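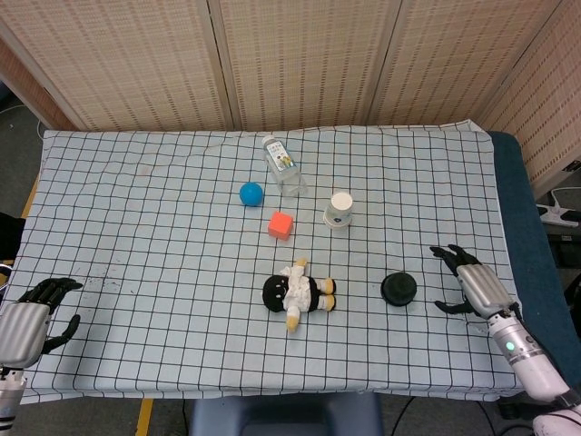
A plastic bottle, a ball, a block, a lidded paper cup and a plush doll on a grid-printed table cover.

Cludell adds grid-printed table covers to its activity range

Cludell has extended its line of activity table covers with a printed grid version. The cloth has a pale blue-white ground with black square lines and is meant for sorting, placing and tidying exercises at a table. Sales through the distributor Meireles begin in January.

The cover replaces the plain cloth sold until now, which gave users no fixed reference for setting objects back in the same spot. With the grid, a position can be written down as a row and a column - a cup three squares in from the left, for example - and the layout repeated later by another person. The lines are printed on one side only. The reverse is left plain.

Cludell recommends mixing shapes and surfaces on the cloth. Small household items are suitable: an empty bottle laid on its side, a ball, a block with soft edges, a paper cup with its lid on, a soft toy. Clear plastic is useful in a set of this kind, as the grid lines remain readable through it. Balls should be kept well away from the table edge.

The standard cover is 58 inches wide and fits most four-seat tables. It is supplied folded, in cartons of 8, and should be ironed on the reverse at low heat before first use, as fold creases can bend the lines. The maker rates the print for roughly 200 wash cycles. Bleach and tumble drying are not advised.

A smaller cover for single desks is in preparation at the Sirkcombe plant, where the printing is done. It will carry the same square size, so that layouts can be moved from one cover to the other without conversion. Existing Holent table clips fit both versions. Plain covers remain on sale while stock lasts.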